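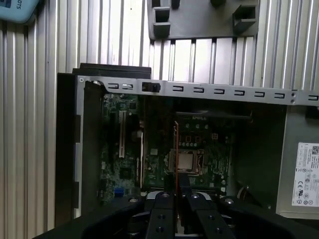
An opened desktop computer case, lying on its side.

When I moved to Verthorpe, I was surprised how easily people throw away a thing that has only one broken part. My neighbor put a good fan heater on the sidewalk in October. The switch was bad, and a new switch costs 2 dollars.

In my father's town there was a man who repaired radios, irons, shoes, everything. He was not a poor man's solution. The doctor also went to him. Here I asked for such a shop and was sent to Killey, 40 miles away, where Eifion Morris still fixes sewing machines. He charged me 115 dollars and I paid it with pleasure, although my wife found a new machine for less.

I do not blame the buyers. Many products are glued shut, and the maker sells no parts. I think the law should demand screws, and a parts list for ten years. Some people answer that this will make goods more expensive. Maybe so. I would pay more for a kettle if I could buy it one time only.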